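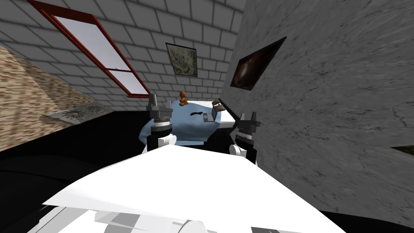
Huguette MacDonald wrote back after the last round to say she'd do it again, but only if I learned to say how big an onion is. Fair enough, Huguette! I've gone through the whole manuscript since then and the onions now have sizes. So do the potatoes. I'm still working on "a bunch" of parsley, which seems to mean four stems in one store and a small shrub in another.

So I'm looking for home cooks again. This is the call for round two of recipe testing for Komilero, the weeknight cookbook I've been writing for longer than I'd like to admit, and I'd love to have you in on it. You don't have to be a good cook. I mean that. Some of the most useful notes I got last time came from a man who had never browned meat before and told me exactly where he got lost (step four, where I had written "cook until done").

What the book is

Komilero is a book of dinners for people who get home tired. Soups, stews, things with beans, things on toast, a lot of rice, a few roasts that mostly look after themselves. There are 315 recipes in the manuscript right now. It will come down, and part of what you'd be doing is helping me decide what goes. I'm attached to all of them, so I'm a terrible judge.

Dusau is publishing it. They're a small press and they've been patient with me, but they do want every recipe cooked in at least three kitchens that aren't mine before anything gets typeset. My stove runs hot and I've owned it so long that I correct for it without thinking. Last round we found out that this had made its way into every single oven temperature in the baked chapter. You can imagine how that went for the potato gratin.

What you'd do

You'd cook six recipes over six weeks, one a week, in your own kitchen, on whatever night suits you. We start in May. Recipes go out on Wednesday mornings so you can shop before the weekend, and I'd like your notes back before the next one lands.

You get to choose, up to a point. When you sign up I'll ask what you eat and what you don't, what's hard to find where you live, and which chapters sound good to you. Then I'll pick for you out of those. I try to give everyone one recipe that's a bit of a stretch, and if you hate the look of it you can swap it, no hard feelings. The only thing I ask is that you don't swap all six for soup. (It happened. She knows who she is, and the soups in this book are now extremely well tested.)

Please cook it as written the first time. I know this is annoying. If you think there's too much cumin, put in all the cumin anyway and then tell me there's too much cumin. If you'd have pulled it out of the oven early, write down when you would have done it and what made you want to. After that it's your dinner and you can do what you like with it. If something really seems wrong, though, like a pan smoking or a piece of chicken that isn't cooked through at the time I've given, please forget about following the recipe and do the sensible thing. Then write to me that same night if you can, in capital letters.

What I want to hear about

The notes form is on Gastilel, and it takes ten minutes or so if you fill it in while you still remember things. You don't need an account, only the link I send you. It asks how long the whole thing took from opening the fridge to sitting down, what you had to go and buy specially, what pan you used, whether the amount was right for the number of people eating, and what everybody thought.

There's a big empty box at the bottom, and that's where the good stuff turns up. I got 649 sets of notes in round one and I read that box in every one of them, usually with coffee, sometimes with my hand over my face. Things like: "You tell me to reserve the liquid and then never mention it again." Or: "My daughter ate the topping off everybody's." Or my favorite, in full: "Fine." I still don't know what to do with that one, but I've kept the recipe in.

Time matters to me more than anything else in there. I chop fast and I know where my lids are. If I say thirty minutes and it takes you fifty-five, I don't want you thinking you did it wrong. I want the fifty-five. The lentil and sausage bake went from "half an hour" to "an hour, mostly waiting" on the strength of last year's notes, and I think people will trust the book more for it.

Pictures of your dinner are welcome but you really don't have to, and they won't go in the book.

Who I'm looking for

Anybody over eighteen with a stove. An oven helps, but I have enough stovetop recipes for you if you've only got burners. I'd especially like to hear from you if any of these sound like home:

You cook for one. Nearly everybody last time was cooking for four, and I'm worried about my halving instructions, particularly wherever there's an egg.
You cook for six or more on a normal weeknight (how??).
You have an electric coil stove. I had hardly any coil people and my simmering times need you.
You live a long way from a big grocery store.
You don't much like cooking and do it anyway.
You live somewhere high up, where water boils differently. The beans chapter has been a puzzle for mountain people and I'd like to fix it properly this time.

You don't need to live near me. I'm in Pacheco and some of the testers are too, and we had a very nice potluck at the end of round one where five people brought the same chickpea stew. All five tasted different, by the way, and I spent most of the evening going from pot to pot asking what kind of tomatoes they'd used. But most of the testing happens by email and you could be anywhere in the country. I'm sticking to US kitchens this time around only to keep the measurements and the flour the same.

If you have serious food allergies, please write to me before you sign up so we can talk it over. I can usually put together a set of six that works, but the recipes are drafts, and I'd want you to read each ingredient list yourself and not rely on me having caught everything.

What you get

Money first. You'll get 3 payments of forty dollars toward groceries, one at the start, one in the middle and one when your last notes are in. It won't cover every bit of it if you end up with the lamb, so tell me if you're over and I'll see what I can do. The lamb people did get a little extra last time. If you have to drop out partway, you keep whatever you've been paid so far. Life happens. I'd only ask you to let me know, so I can get your remaining recipes to somebody else.

You'll also get a copy of the book when it's out, signed if you want it signed, and your name in the back unless you'd prefer to be left out. And you keep the drafts for your own use. Please don't post them or pass them around before the book is published. Dusau has a one-page agreement about this that I'll send along, and it's written in normal English, I made sure of it.

How to sign up

Go to the Komilero page on Gastilel and look for the tester form for round two. It'll ask for your name, your email, what kind of stove you've got, how many people you usually feed, and what you had for dinner last night. That last one isn't a test! Cereal is a perfectly good answer. It tells me more about how people eat than anything else I've come up with, and it's also the part I enjoy reading the most.

I had 703 people fill in the form last year, far more than I could take, and I felt awful sending out all those no-thank-yous. So a couple of things that might help. I don't pick on experience. I try to get a good mix of stoves and households and places, which means you might miss out simply by being the tenth gas-stove family of four from the same city. If you weren't picked before, please do try again, and check the box that says so. I'm going through those first.

If you tested in round one, you don't need the form at all. Drop me an email saying you're in and whether anything has changed, like a new stove or a new baby or a sudden dislike of fennel.

The form stays open until I've got my groups together, and I'll write to everyone either way before we start. If you have a question that isn't covered, there's a contact link on the same page and it comes straight to me. I'm slow on weekends and pretty quick in the evenings, once the dishes are done.

Oh, and a medium onion is now officially the size of a tennis ball. Write in if yours are different.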